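To: bench-automation list
Subject: Re: Plilladora two-arm kit, anybody bought one?
Date: April 13, 2021

> We have a quote from Plilladora for the two-arm tabletop kit, frame
> and wrist cameras included, plus a year of their Flornik service.
> The rep says it will learn to put shoes on a rack from 48
> demonstrations and that we'd be running the same week. Price looks
> fair next to what Riviere wanted. Is there a catch? We do returns
> for a small footwear shop and would love to stop shelving by hand.

I don't know if I'd call it a catch, but I would slow down before you sign. We've had the kit on evaluation through April and I'm the one writing the report, so you may as well get the blunt version.

The hardware is okay. The arms are stiff enough, the grippers close where you tell them to, and the frame went together without anybody swearing much. My trouble is with the number 48. Ask the rep what those 48 demonstrations were of. When I asked, the answer was one shoe, one shelf, one starting spot. That's a very small promise for something printed in large type.

We've been using black slides, the kind with a wide strap, and a two-level shelf. I picked them because they're dull to look at and awkward to pick up, same as most of what comes back in your returns bins, I'd guess. Black sandal, black fingers. From the wrist camera you get a lot of dark shape against dark shape.

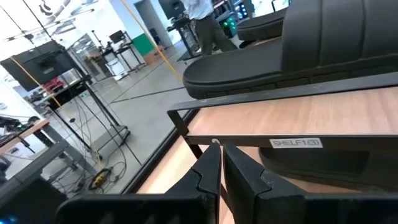

So the demonstration count went up, and it kept going up. We are at 3,036 recorded episodes now. Flornik's own dashboard says 3,529, and the difference is episodes it counts even though they were thrown out for dropped frames or an operator giving up halfway. Support told me that's by design. Fine, but you are billed on the larger figure, and the first 1,000 are the only ones included in the plan. Read that page of the quote twice.

Other things I'd want to know if I were in your shoes (sorry):

The cables. They hang off the arms and lie across the table. Riviere runs theirs inside the links, or at least they did on the unit we borrowed. Plilladora sells a cable cover set as an extra and I haven't tried it.

Labels. Plilladora suggests you tag the shelves and keep the tags in the config file. It's for the people. The software doesn't read them, whatever the brochure hints at.

Toe direction. If you care which way the shoe faces on the shelf, say so before anyone records anything. We didn't, and the early episodes have them every which way, so the training set argues with itself. That one is our fault, not theirs.

Height. The kit was tuned by the vendor on a flat tabletop. Add a raised shelf and the wrist has to come in at a different angle, and you end up doing that part of the setup yourself with a manual that has two paragraphs on it. 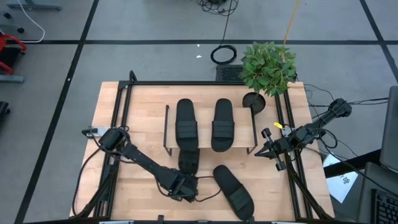

Would I still buy it for a shop your size?

Not at the quoted terms. I'd ask for a month's rental with your own shoes and your own rack, in writing, with the episode cap lifted for that month. If they say no to that, you've learned something for free.

One more name, for completeness. Mirno has a single-arm kit that costs less and claims less. I've only seen it at a trade show, where everything works, so take that for what it's worth -- but their rep did tell me straight out that it couldn't do pairs, and I can't say I got that kind of answer from the other two.

If you do go ahead, post your settings for the gripper force. Ours are still the factory ones and I have my doubts about them on anything softer than a molded sole.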